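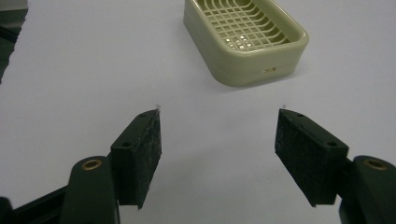 A soap dish on a white tabletop.

Filed under: Money & Markets / Rates FAQ

Your rate rise questions, answered

Why did my repayment go up before the bank wrote to me?
Mine did too! My lender, Harms, moved its variable rate the Tuesday after the central bank's announcement and the letter turned up well into the next week. Check your contract for the notice clause – some only promise to tell you by the day the change takes effect.

How much more will I pay?
It depends on your balance and how long you've got left. I'm paying $288 a month more than I was in December, which hurt (I'd budgeted for around half that). Put your own numbers in a calculator before you panic.

Should I fix now?
I can't tell you that, sorry. I looked at a fixed loan with Grallside and the break fee they quoted was $3823, so I stayed variable. Valentin Prantl, who writes the bond column here, went the other way and sleeps fine.

Do savings rates go up as well?
Usually, but slower. My Tokton account took three months to budge and I had to ring them – the better rate was only going to new customers. Do ask!

What's the difference between the cash rate and my rate?
The cash rate is what banks pay each other for overnight money. Yours has their funding costs and margin piled on top, so the two don't always move by the same amount.

Can I get these answers by email?
Yep, Ivan Horobets sends the list out at 7 am after each rate decision. Sign up with your name and postcode and you're on it.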